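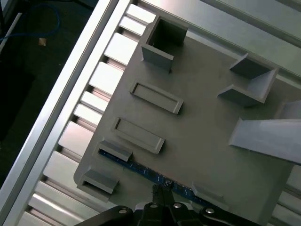

Leonor Azevedo wrote back to our last ad asking whether you have to know computers already, or whether being handy is enough. Handy is enough. We should of put that in the first version so it's going at the top of this one.

Bench hands wanted, desktop refurb, Grundville

Casual to start, going to permanent part time for the right people. Starts August.

We take in old office desktops, open them up, sort out what's good, swap memory and drives where needed, clean them, test them, box them. They go out again to schools, small offices, people who just need something that works. Next lot is 800 towers from the one office clear-out and we are short of hands. Hence the hurry.

The work

Tower on its side, panel off, and then it's the same order every time. Look before you touch. Memory out, memory checked, memory back in or binned. Drive tray out, drive in, tray back. Cables tucked so they don't foul anything. Blow the dust out of the power supply and the heatsink — outside, please, not at the bench. Panel on, label on, next one.

Small parts go in the holders on the plate beside the machine. Not in your pocket, not on the windowsill, not in the lid of somebody's lunch. Every part off a machine sits in its own slot until it goes back in or goes in a tub. It feels slow the first day and after that you won't want to work any other way.

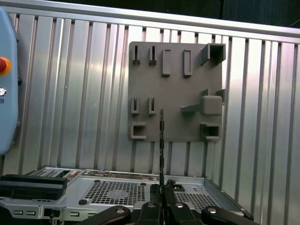

Same goes for tools. Driver back where you got it, every time, even if you'll want it again in a minute. We lost a whole afternoon last winter looking for one bit.

You'd be doing:

Memory — pulling and seating sticks, both clips properly home
Drives and trays, data cables, power leads
Cleaning, mostly fans and grilles, some stickers
Writing the tag up (neatly!! the tag is how the next person knows what's been done)
Packing and a bit of lifting at the end of the shift

Not doing: soldering, phones, printers, anything with a cracked screen. Printers go straight to Unier and good luck to them.

Who we're after

People who are careful with their hands and don't mind doing a thing again. Sewing, bike repair, model trains, kitchen prep, watch batteries, whatever you've got. We've had good people from all sorts and one or two bad ones with certificates. If you've built your own PC, great, say so, but you'll still do the first shift alongside somebody like everyone else.

Decent eyesight up close, glasses are fine, bring them. Able to stand for a good part of the shift, though there are stools. Lifting a tower from floor to bench height. If lifting's a problem tell us and we'll try and put you on memory and tags.

You need to be able to read a short checklist in English. Spelling doesn't matter, obviously.

Hours and pay

Morning shift 7.30 to 1.30, afternoon shift 1.30 to 7.30. Six hours either way with a paid break in it. Pick one when you apply, or say either, either is handy for us. Three shifts a week minimum, more if you want them while the big lot is on.

Award rate, casual loading on top, paid fortnightly. First shift is training and it is paid, same rate. We don't do trial shifts for free and you shouldn't either, anywhere. 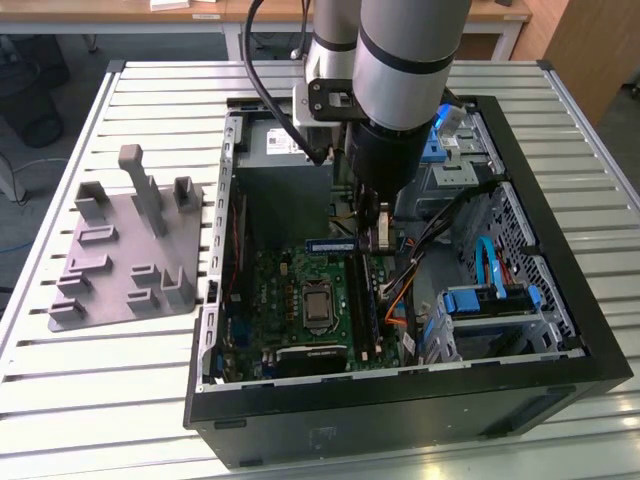
Do I need to bring my own tools? Bring nothing but closed shoes. Drivers, wrist straps, brushes and gloves are all here and they stay here, we'd rather everyone used the same ones.

No rings or loose bracelets at the bench. Long hair tied back. Phones in the lockers, there's a landline if your kid's school needs you, just give them the office number and we'll come and get you.

Getting here

We're the second unit along in the old Chukwu building, roller door on the lane side. The 106 bus stops at the end of the lane. Parking out front is tight in the mornings, better around the back past the skip. Bike rack inside. Heating is so-so, wear a layer.

Kettle, fridge, microwave, a table that seats most of us. Sasesau do the sandwiches up the road and they're good but they shut at 2, so afternoon people bring something.

What the first week looks like

First shift, you strip one machine right down and put it back together with someone next to you. Then another one. No clock on it. Second shift you do memory only, over and over till your thumbs know how hard to push. A stick that isn't in properly will look fine from above and then the machine won't start, and it comes back to the bench, and everyone's cross. So we spend the time there.

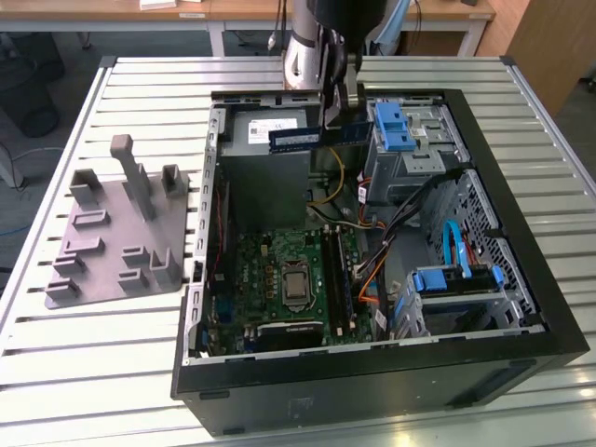 Third shift you're onto drives and cables, and from then on it's whole machines at your own pace. Most people are comfortable within a fortnight. A few take longer and that's fine, the slow ones often end up the tidiest.

You'll get asked what you'd change about the bench. Please have an opinion. Half the checklist got rewritten because someone new pointed out we had the steps in a silly order, power lead was coming off after the panel and it should be well before.

Some safety stuff, short version. Machine is unplugged before it reaches you and you check anyway. Power supplies are never opened, by anyone. Case edges are sharper than they look, there's a first aid box by the sink. If you drop a part, say so and it goes in the doubtful tub, no one gets in trouble for dropped parts.

How to apply

Email or drop a note in at the unit. No cover letter needed. Tell us:

Your name and a number we can ring
Morning, afternoon or either
Something you've fixed, made or taken apart, couple of lines, doesn't have to be a computer and doesn't have to of worked
Anything we should know about lifting, hearing, eyesight etc so we can set the bench up right

References not needed at this stage, we'll ask for one later if we get that far.

Applications close on the 28th, but we're ringing people as the notes come in so don't sit on it. Chat takes a quarter of an hour or so, at the bench, you'll get to seat a stick of memory and see if you like it. If you've applied before and didn't hear back, sorry, that was a bad month. Put "again" in the subject line and you'll go near the top of the pile.

Job share is fine, we've got two sisters splitting a set of shifts now. School leavers welcome, retirees welcome. Questions to the office before 4 most days, let it ring, it's a long walk from the bench.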